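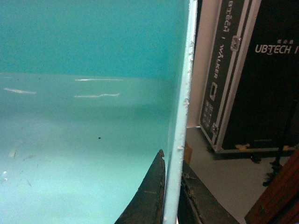 Anything with a fuzzy rim goes straight in the dumpster, according to a reply I got when I brought this up in the cleaning section, and I've been arguing with it in my head ever since. So I'm trying over here where the storage people hang out.

Cleaning and stacking mixed plastic crates and tubs, which ones go inside which?

tubs_and_totes
Posted 18 Nov 2018 in Workshop & Stockroom

Okay, long one, sorry! I look after the packing corner at a little parts outfit in Histton and over the years we've ended up with every kind of blue plastic crate known to man. Some have solid sides, some have the slotted sides, and then there are the smaller greenish-bluish tubs that came from Parsa when we bought out their shelving. Those little tubs are the ones I like best and also the ones driving me nuts.

Two problems. The first is the crud. A few of the tubs have white flaky stuff along the rims, kind of crumbly, and it comes off on whatever touches it. My guess is old label glue mixed with cardboard fluff, but it could be the plastic itself breaking down, and I'd love to know how to tell. I already tried dish soap and a sponge. I also tried a kitchen scouring pad on one tub and wow, do not do that, it went dull all along one side.

The second is the stacking. I want the small tubs to live inside the big solid crates so the whole lot takes up less of the bench. But then you can't stack another big crate on top without wondering if it's sitting on its own rim or on the tub. And half my stacks lean. I keep solid and slotted ones in separate piles now and it's a bit better, but I've got one pile that goes up from the worktop and gives me the creeps whenever I walk by it.
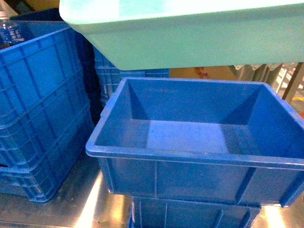
Mint-green tub and the open blue crate, with the slotted crates stacked on the left.

The big ones mostly hold brackets and bagged hardware if that matters. No food, nothing oily. The tubs get used for whatever we're picking that day, so they move around a lot and get dragged over cardboard, tape, each other, you name it. I've got 75 dollars left in the supplies budget until the new year, so please don't tell me to buy a crate washer. (I looked. I looked for way too long.)

Thanks in advance, and if your answer is "throw out the tubs" please at least be gentle.

backdock_blues
Marked as helpful

Don't throw them out yet! We had the same mess at my last place and I spent most of one August scrubbing rims, so I feel qualified to go on about this.

First find out what the flakes are. Take a tub over to a window and run a fingernail along the rim. If the white stuff lifts off and the plastic underneath feels smooth, it's gunk and you can save the tub. If the rim itself is chalky and keeps giving you more powder, or you see hairline cracks when you flex it a little, the plastic is getting old and brittle. Retire those. I'd also be suspicious of anything that's lived by a sunny window or outside on the dock.

For gunk: warm water, a good squirt of dish soap, and let the rim soak. A real soak, while you go do something else. Most of the rim grunge I've dealt with was tape adhesive with paper fibers stuck in it, and you can scrub that dry all day and only smear it. After the soak I go along the edge with a plastic scraper (an old gift card works great) and then a nylon brush, the kind for vegetables. If it's still tacky, rub in a little cooking oil, leave it for a bit, then wash again with soap so you're not getting oil on your paper bags. I used to use a spray called Gremus on the really bad ones and it was good, but it smells like an orange fell in a paint can, so open a door. Try any spray on the bottom of one tub before you go all in.

The scratches you can forget about. I've never gotten a scuff out of that kind of plastic and I've tried toothpaste, so.

Drying is where I got sloppy, and I'd park clean tubs upside down on a towel with a gap between them. If you nest them wet they grab each other like suction cups and you'll be in there with a butter knife, swearing.

On stacking I'm less sure, somebody else should take that one.

dockdoor9

just get lids. problem solved

tubs_and_totes

Ha, lids for crates this old, I wish. The brand on the solid ones is Lekimlow and I can't find lids anywhere that fit. I do have some flat cardboard I've been laying over stacks to keep dust off.

Backdock, thank you, this is exactly what I was after! I did the fingernail thing on 3 tubs this morning. Two were gunk, and one I really can't tell, it feels smooth in places and gritty in others. Soaking it anyway. I'll also go one size wider on the working bins, the shallow ones with the flat floor, so things aren't getting scraped over the rims so much on the way in and out.
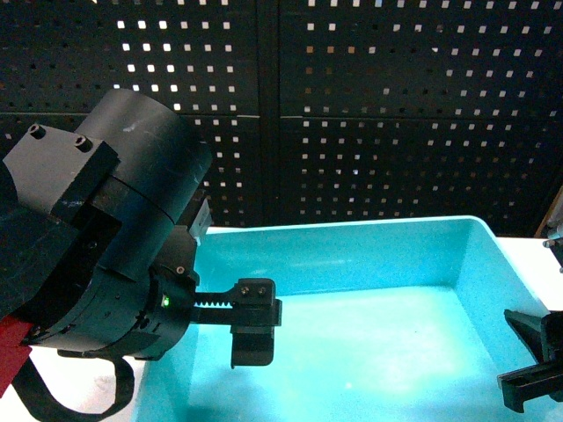
rimrunner
Shallow bins are a good call for picking, but don't put them in the middle of a stack! They get used as spacers in every stockroom I've been in and they make terrible spacers.

My way of sorting it, for what it's worth. Empty everything out onto the floor and match by rim, forget color completely. Blues from different makers look the same and then the footprint is off by a hair and that's your lean. Put two empties together and try to wiggle the top one. If it drops into place and stays, they're a pair. If it slides or rocks, they belong in different piles, and I don't care how nicely the colors match. Slotted with slotted and solid with solid is usually right, so you're already most of the way there.

For a tub inside a crate, set it in and lay a yardstick across the crate's rim. If the stick touches the tub anywhere, nothing goes on top of that crate, period. If there's daylight under it you can stack. I leave a thumb's width, since the floor of a loaded crate sags a bit. And only one tub per crate unless they're snug. Two loose ones slide every time you pull the crate toward you and that's where a lot of your rim scuffing comes from.

Keep the crate you reach into most on its own, low and in front, with the tub sitting down in it, and let the tall stacks go behind and off to the side where you aren't leaning over them.
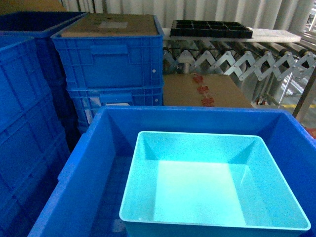
Then the heavy hardware goes in the bottom crates and the bagged light stuff up top. I know everybody says that, but I've watched people do it the other way for years, me included, when the truck's waiting. Turn the handle slots so they all face you, too. It saves you from hugging a crate to get it down.

Your cardboard covers are fine for dust. Don't let anybody stack on top of them, they slide, and a damp one will bow and shed little bits all over your clean rims. Swap them when the corners go soft. And tape your labels to the cardboard or slip a card in behind the slots, so you aren't sticking glue on the crates and starting this whole thing over again.

As for the leaning pile, take it down to waist height today and figure out the rest later.

tubs_and_totes

Taken down! It was one odd crate near the bottom, same blue, rim a tiny bit narrower. I must have walked past it a hundred times. The yardstick trick ruled out a couple of my tub-in-crate combos but the rest are good to stack.

The maybe tub came out of the soak still gritty, so it's going to hold rags under the sink. Still looking for Lekimlow lids if anyone has a box of them in a barn somewhere.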